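Category: Projects / Data Collection / Gallery

Paltcombe bedroom set: simulated demonstrations

Paltcombe is the household portion of the Fledico demonstration set. Episodes are collected in simulation by teleoperation and used to train a two-arm manipulation policy. Work on the bedroom rooms began in February. This page covers the room layout, the recording procedure and the current state of the set.

Each episode starts from a generated room. The generator draws wall, floor and furniture materials independently of one another, so color combinations are frequently unrealistic. Room geometry is drawn separately from materials, and the two seeds are stored with the episode. An operator then receives a one-line instruction and has 200 seconds to complete it.

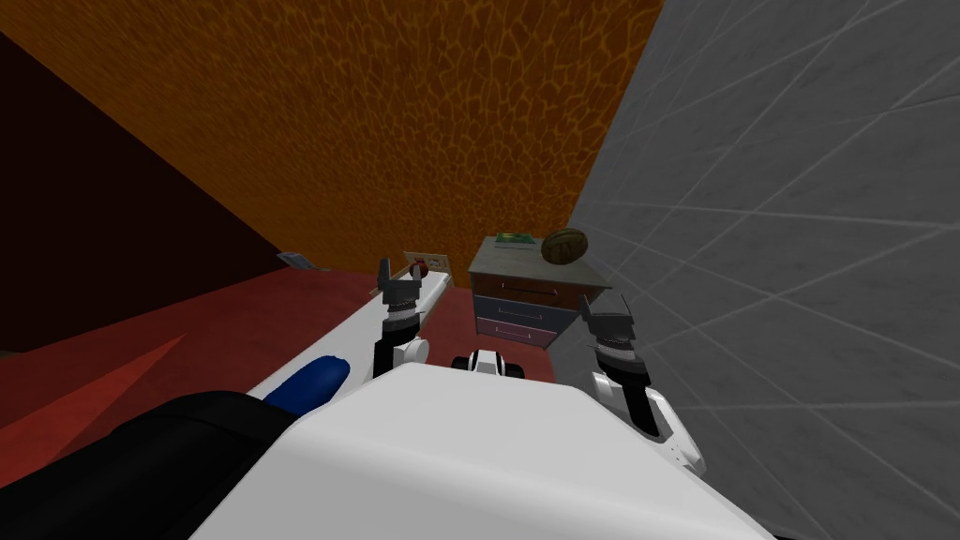

Simulated bedroom seen over the robot's torso, both grippers in view. Book and ball on the three-drawer dresser; small red object near the head of the bed.

Instructions for bedrooms fall into 21 templates, most of them pick-and-place between furniture surfaces. Drawer templates are recorded separately, as they need a longer time limit and a different success check. Object names in the instruction text come from the asset list and are reworded by hand afterward.

Recording runs through Stakamach, which logs joint positions, gripper commands, rendered views and the full simulator state at every control step. Views are re-rendered from the state log when materials are changed, so a single demonstration can appear under several wall textures. Re-rendered copies keep the parent episode number and are never split between training and validation.

As of Apr 15, 2024, 1,062 bedroom episodes have passed review. The target is 3,000. The most common grounds for rejection are contact jitter at grasp and long idle periods at the start of an episode. Idle starts are now trimmed automatically; jitter is still flagged by the reviewer.

Teleoperation: Su-chen Liu, Chak-lun Hsueh. Room generator: Chun-hung Chu. Episode review: Shuk-fan Mok.

Data questions: Hui-mei Tse, Fledico | © 2024 Fledico | Back to top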